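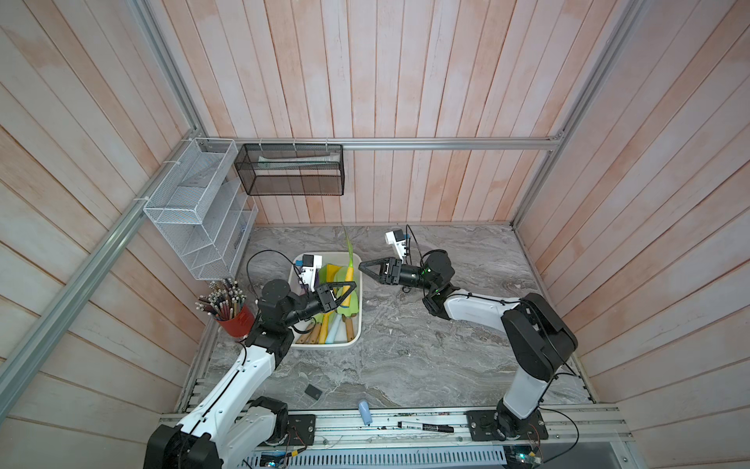 Small parts storage on a work surface comes down to two questions: what hangs and what stands. I run the supply area for a kids' garden and craft program and have been through three layouts since October. Current rule is that anything light and flat goes on the rail, and anything reached for constantly stays on the tabletop. The black mesh basket on the back rail is held by three zip ties along its top edge, and the pencils and the toy garden tools stay down on the surface in their own containers. Looking for criticism before I repeat this on the next 4 benches.

ferrule_1228
Posted 6/7/26

Zip ties are fine for a static load. They are less fine if people pull on the basket. All three are on the top edge, so the bottom can swing. Add one low on each side or put a spacer behind it.

Plalunlow
What is the basket rated for? I have a Genmont one that claims 4000 grams and the wire bent well before that.

benchkeeper (original poster)
No rating on mine. It holds one long package and I don't plan to add more.

ferrule_1228
Then the load isn't the problem. Swing still is.

tubs_not_bins
I would change the tub first. Long handles and short scoops in one open tub means the short ones end up underneath. Barbosa sells a divided tub, or cut a strip of corrugated plastic to fit.

Plalunlow
Disagree. Dividers cost you width, and kids ignore them. One open tub, handles all the same way, done. I ran dividers for a season and removed them.

tubs_not_bins
Depends on the age group. Mine are nine and up and they put things back.

benchkeeper
Mine are five and six. Leaving it open for now.

quarter_inch
Pencils: tips up is wrong for that age. Store them eraser up.

ferrule_1228
Tips up lets you see which ones need sharpening. Use a taller cup if you're worried. The Ullberg cup is 100 mm and most of the pencil stays inside.

quarter_inch
I'd still turn them over and sharpen the whole batch once a week.

benchkeeper
Turning them over. Two lower ties go on the basket tomorrow. Will post again when the second bench is done.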